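Sitting down before the day starts

I have been meaning to write this post since February, and every time I sat down to do it I ended up tidying my inbox instead, so bear with me if it comes out in a bit of a rush. I want to tell you about sitting still. Proper sitting still, on a cushion, with my eyes shut and my phone in another room.

Those of you who have read this blog for a while will know that I am not a natural at this. I am the person who reads the back of the cereal packet while eating the cereal. My friend Lamisi Lamptey used to say that I could turn a nap into a project (she was right, I once made a chart). So when she invited me along to a Sunday morning group in the room above the Demirtaş bakery, I said yes mainly for the bread.

There were 20 minutes of silence, then tea, then 20 minutes more. I can't tell you much about the first lot because I spent it planning a holiday. The second lot was different. Somewhere in the middle of it I noticed that I had been holding my shoulders up near my ears, and I let them drop, and I felt such a wave of relief that I nearly laughed out loud. I had no idea they were up there! I must have been carrying them like that for years.

I went home and slept like a child. The next week I went back, and the week after that, and by spring I was doing a bit on my own every morning before work.

Let me tell you what my mornings look like now, as a couple of you asked after my last post. I get up, put the kettle on, feed Tiko (he is a very loud cat and there is no meditating until he has been fed) and sit on a folded blanket by the bedroom window. I breathe in for a slow count, out for a slightly longer one, and do that for a while. Then I stop counting and just stay there. If a thought comes along I try to let it go by. Some mornings I manage this and some mornings I spend the whole time having an argument with someone from accounts, who doesn't know about it and always loses.

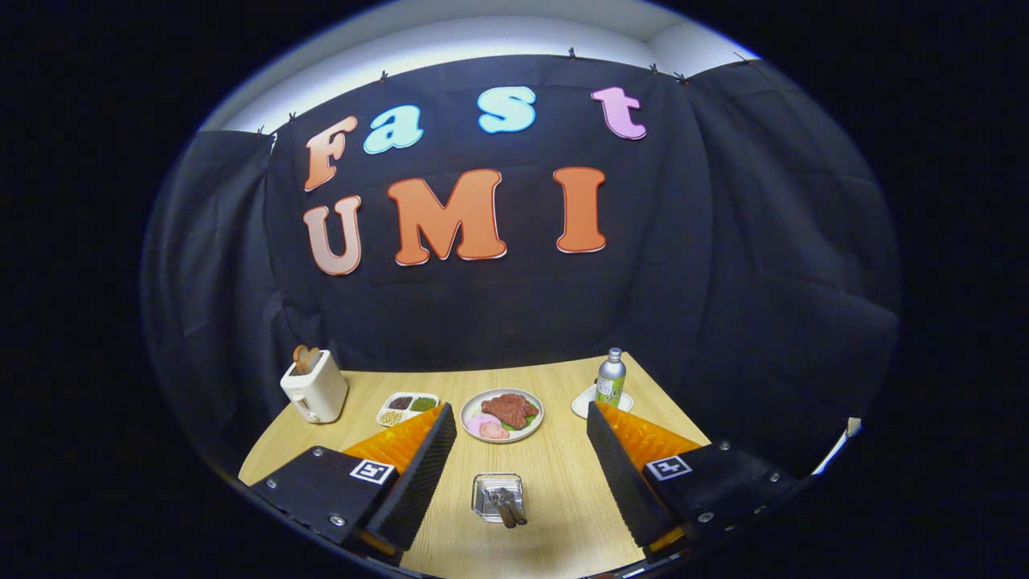 Naa Asamoah, who leads the Sunday group, has a lovely way of talking about those bad mornings. She doesn't call them bad, for a start. She says that the moment you notice you have wandered off is the practice, and that if you wander off 200 times and come back 200 times you have had a very busy and useful sitting. I wrote that on a bit of card and stuck it inside the wardrobe door.

What I really wanted to write about, though, is what has happened during the rest of the day, because that is the part I didn't expect. I used to be very quick to take offence. If somebody at work sent me a short email I would carry it about with me until bedtime, turning it over, deciding what they meant. A few weeks ago I had one of those from Iddrisu Kwofie, four words long with no hello, and I felt the old hot feeling start up in my chest. And then I just noticed it. I thought, oh, there you are. I went and filled my water bottle, came back and answered him, and we sorted the whole thing out before lunch. He'd been typing with one hand and holding a baby with the other!

Now, I know that is a tiny thing. But I have lost whole evenings to tiny things, and I would love to have them back.

I've been kinder to myself as well. I make a mistake and there is a little gap before I start telling myself off, and in the gap I can sometimes choose not to bother. My sister spotted it before I did. She said I'd stopped saying sorry to the furniture.

I should say that it hasn't been all sunshine. There was a stretch of seven days when I didn't sit at all, and I was cross about it, and then too embarrassed to go back to the group. Shazia Satti sent me a message that said only "kettle's on" and I went. I had a little cry in the second half. It was fine - people do, and there is a box of tissues by the door for exactly that.

If you fancy trying it, please start small. Seven minutes is plenty. I tried an app at the beginning and it kept sending me badges, which made me want to win, so I gave up on it and used the oven timer. Sit on a chair if your knees are grumpy like mine. Wear something with a loose waist. Do it at the same time every day if you can, and if you can't, do it in the car before you go into the supermarket, as I have done more than once.

I have also been reading a little book on breathing that Adom Laryea lent me, and I'm halfway through and already boring everyone with it. There's a whole chapter on sighing! I'll write about that next time, once I've tried the exercise where you hum on the out breath. Tiko left the room when I practised it last night, so I may need to do it with the door shut.

Do leave me a comment if you sit in the mornings too, and tell me what you do about cold feet. I have tried two pairs of socks and I'm now looking at slippers.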